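Review: Grendberg hand-held gripper kit, built at home
By Lena Olszewski
Thursday, May 14, 2026

I bought the Grendberg kit in January because I wanted to teach my home arm to fold clothes, and the first thing the arm needs is a person doing the folding with the same kind of fingers. The kit is the hand-held half of that. You squeeze, the fingers close, and the camera mount above records what you did. The camera is not included.

It cost 300 dollars with shipping. The box held printed parts in bags, two sets of finger pads, a bag of screws and pins, and an 11-page manual. The manual is fine up to page six, where the drawing of the linkage is mirrored. I built the left side backward and had to drive the pins out again. Grendberg has since put a corrected page on its site, so print that one before you start.

Assembly took me two evenings at the kitchen table. You need a 2 mm hex driver, a small hammer and something to press the pins with. I used a bench vise at Fukside, the shared workshop where I rent a shelf. A pair of large pliers with taped jaws would probably do it. Go slowly on the linkage arms. The holes are tight, and Barbara Borkowska, who built the same kit a week before me, split one by starting the pin at an angle. The replacement arm took 11 days to reach her.

Once together, the mechanism is good. Both fingers move evenly and meet in the middle without any sideways play I could feel. There was some stiffness for the first hour. A little dry PTFE lube on the pivots took care of it, and I haven't needed to touch them again.

I tested on bath towels first, then T-shirts, then sweaters. Sweaters are the hard case. A fuzzy knit spread out on a quilted bed cover gives the pads plenty to hold, but the trick is to get the hem and leave the cover behind.

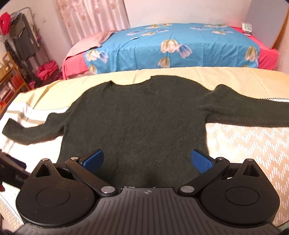 The blue textured pads are the ones to use for this. They hold knitwear with a light squeeze. On thin cotton they sometimes pick up a second layer, and for that the smooth pads are better. Swapping a set takes two screws per finger and you will lose a screw if you do it over carpet. I'd like a clip here at this price.

Weight is my main complaint. The body is bulky, and most of the mass sits out in front of your hand. I recorded 94 folds over a weekend and my wrist was sore by Sunday night. Barbara fitted a Gatano forearm strap to hers and says it helps. I tried it for a few minutes and agree, though it makes the tool slower to put down and pick up.

The size gets in the way too. When you reach straight in from the hem, the housing covers the part of the garment you are about to grab, both for you and for the camera. I ended up coming in from the side and keeping my wrist low. For the fold across the middle of a sweater, I take the hem, carry it up toward the neck, set it down and back the fingers out flat. If you open them too early the fold slides. 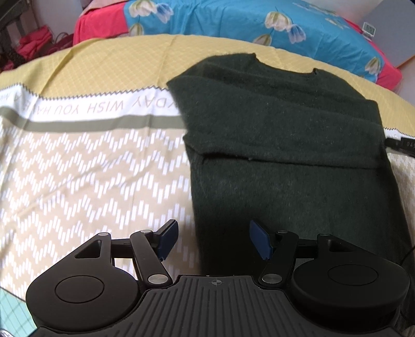
I also learned to leave the sheet wrinkled now and then and to change covers between sessions. The first model I trained had seen nothing but one plain blanket and did badly on anything else. The kit is not to blame for that, but the manual could mention it.

Now the software. The recording script installed on my laptop without trouble. It writes one file per fold and marks the finger opening for each video frame. Out of the 94 recordings, 31 had a gap in the finger data, all from the first day. The cause was the short cable in the box. I replaced it with a longer Brzozowska one and the gaps stopped. Check your own files early, before you do a whole weekend of work.

Support answered my one email in two days. They confirmed the mirrored drawing and offered a spare set of pins, which came in a plain envelope.

Would I buy it again? Yes, for cloth. I would not pick it for small hard parts, where the pads are too wide to see past. If you already have a printer and some patience you could make most of this yourself for less, but the pins and pads are good and I was glad not to source them. Four out of five. I took the point off for the cable and the weight.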